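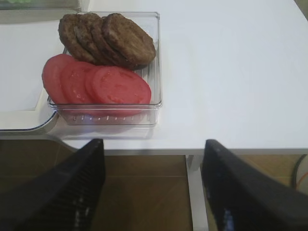 Italo Zuccaro wrote in to say that my last post on painting furniture skipped the only part he cared about, how to get a white tabletop smooth without a sprayer. Fair enough, Italo! I've now done four of them with nothing fancier than a foam roller, so let me go through it properly.

Start by washing the top with warm water and a squirt of dish soap, then rinse it and let it dry overnight. I used to skip the rinse and the paint would bead up in little craters (I blamed the paint for ages). Next, scuff the whole thing with 150 grit, going with the grain if there is one. You're only taking the shine off here, so don't lean on it.

Primer comes next. I use Bortolotti because the hardware store near me carries it, but any stain-blocking primer will do. Roll it thin. It'll look patchy and awful and that's fine. When it's dry, go over it by hand with 220 and wipe up the dust with a damp cloth.

Now the paint. Pour a little into the tray, load the roller, and roll most of it back off again - a foam roller that's dripping is what gives you bubbles. Work from one end to the other, then do one very light pass the full length of the table and leave it alone. Really, walk away! Every time I've gone back to fix one tiny spot after 15 minutes I've made a bigger one.

The front edge gets its own coat with a small brush, before the top, so any drips that creep over can be rolled flat. Check under the lip too, drips love it there.

I do three coats with 8 hours between them, sanding lightly after the first two. Then keep hot mugs off it for 30 days while it hardens. I put a cheap cloth on mine in March and the weave printed right into the paint, so leave it bare if you can.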